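Call for participants: working group on guarding and stop functions for small robot cells

Naciri Automation, Sodside, is looking for 12 people to help draft a code of practice for small robot cells in workshops and teaching labs. The work is done jointly with the Dristov test house. Applications are open until the end of July.

What the code covers

The code applies to single-arm cells with a payload under ten kilograms and an arm reach of up to 800 mm. It sets out how stop devices are chosen, placed, wired, labelled and checked. Mobile platforms and welding cells are excluded. The present draft, reference 641, runs to 109 clauses, of which the section on stop devices is the least settled.

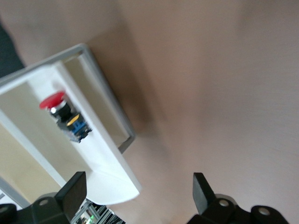 Participants in the stop device subgroup will review clauses on mounting, access and inspection. Each clause is tried on a physical cell before it is put to the vote. Draft wording asks that the actuator be red and mushroom-shaped, and that the rear of the assembly stay open to inspection. A button fitted to the wall of an open-fronted enclosure, with its blue contact block and terminals exposed, raises the question of whether such a layout should be allowed in service or only on the bench. The subgroup will have to propose a text. It will also decide how close to the gripper's working area a stop device may be placed.

Who should apply

We need people who install, maintain or inspect robot cells as part of their job. At least two years of such work is required. Experience of writing risk assessments is useful. Applicants employed by a maker of stop devices may take part but have no vote on clauses concerning those devices.

Time and payment

Expect four meetings at Grullbridge, each from 9.30 to 15.30, and roughly 170 hours of reading and trial work over the year. Travel is refunded at standard class. Trial days are paid at the Naciri day rate.

How to apply

Send a one-page summary of relevant work and one written comment on any clause of draft 641 to the working group office at Sodside. Copies of the draft are sent on request.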